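The nitrate numbers for the Bila wells came back in February, and I have finally put them into one table. The district sampled 96 wells. Of those, 79 were under the limit. The rest sit mostly downhill of the old feedlot at Hapeta, where the soil is sandy and the water table is shallow.

Depth explains a lot of it. Wells drilled past the clay layer are fine almost without exception. The dug wells are the problem, and most have no proper seal at the top. Paula Neagu sent me the drilling logs, which list 1,342 permits for the county, but only a fraction record a casing depth.

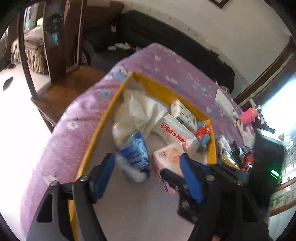 The district wants to run a pipe from the Ferilik plant to the lower road. Liviu Ursu's estimate is 2 years, assuming the easements clear. Until then, households over the limit should not mix infant formula with well water. Boiling does not remove nitrate and will raise the concentration slightly.

I still need the pump records from the east side before I redo the map.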